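Eine Robotervorführung für den Tag der offenen Tür vorbereiten

Am Donnerstag, 24. Januar, haben wir bei Mevia in Henditz die Türen geöffnet und einen Zweiarmroboter in der Simulation ein Tablett tragen lassen. Wer Ähnliches plant, findet hier die Reihenfolge, die sich bei uns bewährt hat -- einschließlich der Stellen, an denen wir sie erst suchen mussten.

Schritt 1: Die Aufgabe klein halten
Ein Tablett anheben, tragen, abstellen. Unser erster Entwurf sah ein komplettes Kaffeeservice vor. Der Entwurf liegt jetzt in einer Schublade und schadet dort niemandem.

Schritt 2: Eine Umgebung wählen, die Besucher kennen
Wir haben in Skadetti einen Wohnraum mit Kamin geladen. Graue Testflächen sind ehrlicher, aber vor ihnen bleibt kein Mensch stehen, der nicht dafür bezahlt wird.

Schritt 3: Griffpunkte setzen
Beide Greifer fassen die Längsseiten auf gleicher Höhe. In Lagman zuerst den linken Griffpunkt anlegen, dann spiegeln. Die Greifkraft langsam steigern und die Werte notieren, auch wenn man sicher ist, sie sich merken zu können.
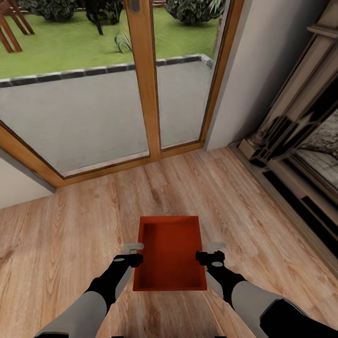 Beidarmiger Griff am roten Tablett, in der Simulation vor der Glastür zum Garten.

Schritt 4: Proben
Wir haben den Ablauf 27-mal am Stück laufen lassen, 2 Durchgänge gingen schief. Beide kamen auf den Merkzettel für den Vorführer. Eine Wiederholung sollte bei 300 Sekunden enden, sonst wandert das Publikum zum Kuchen ab.

Schritt 5: Vorführen
Erst zeigen, dann erklären. Die Taste zum Zurücksetzen gehört in Reichweite des Vorführers und außer Reichweite aller Kinder unter zwölf -- und einiger Väter. Fragen nach dem Staubsaugen freundlich beantworten, sie kommen ohnehin.

Schritt 6: Aufräumen
Protokolle sichern, Szene unter neuem Namen speichern, Beamer ausschalten. Der nächste Termin ist im September, bis dahin bleibt die Anmeldeliste geschlossen.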